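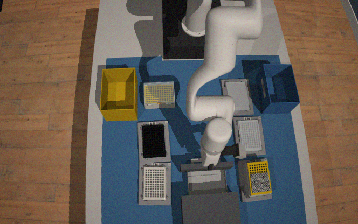

Robot arm over a table with a blue mat.

Lokar Creek Corridor: Progress Report to the Atmont Fund
2021-11-10

The grant covers land protection and prairie restoration along the lower reach of Lokar Creek, from the county road bridge to the river. Work is on schedule except for the trail link, which is discussed under Access.

Land protection
We closed on the Akbari tract in the spring. It adds 331 acres on the east bank and connects the two parcels the county already owned. The survey found an old fence line well inside the recorded boundary, and the neighboring owner has agreed in writing to the corrected line. Title work on the smaller parcel south of the bridge is still open. An unreleased pipeline easement has to be cleared before we can make an offer.

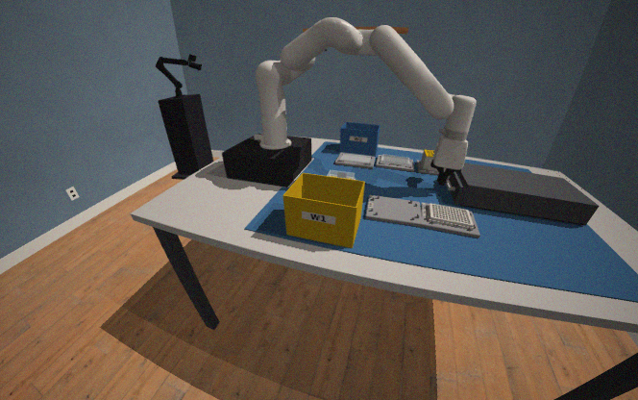
Restoration
Former cotton ground on the Akbari tract was disked twice and left fallow over the summer to bring up Johnson grass, which was then spot treated. Seeding with little bluestem, Indiangrass and sideoats grama is set for January. We have 183 pounds of seed in storage and expect the rest before the holidays.

Crews planted 3,000 plugs along the upper terrace. Losses were heaviest on the slope facing west, where the soil is thin and deer browse is bad. We will replant that slope with switchgrass and leave the caged pecans as they are. Bank erosion at the second bend has moved closer to the terrace, and we would like to shift part of the fencing budget to brush matting there. A revised budget sheet will follow.

Access
The trail link was delayed by the floodplain permit. The reviewer asked for a new drainage study at the low crossing, and our engineer, Astanari, has started on it. We held an open meeting for nearby residents to explain the change in route.

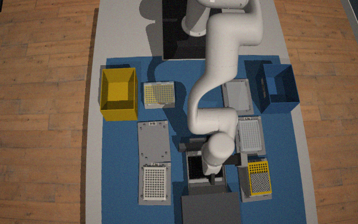
One resident of the east bank said the new route is fine, but the gate has to stay locked at night because people have been dumping tires at the crossing for years. Another asked whether the creek would still be open for bank fishing during construction. We told both that the gate will close at dusk and that the upstream bank will stay open.

The remaining $4,000 in the access line is held for signs and will be spent after the permit is issued. 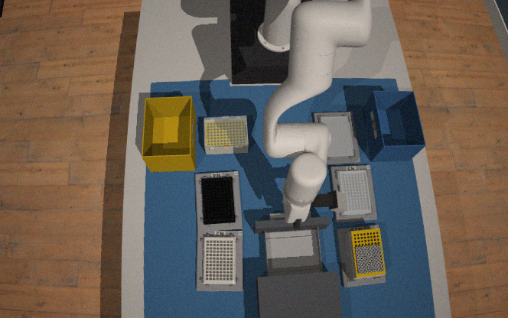
Lokar Creek Conservancy | Land and Stewardship Department

Next period
Finish title work south of the bridge. Seed the Akbari tract. Submit the drainage study to the floodplain office. Photo points on the terrace will be repeated after first green-up, and the results will be in the next report.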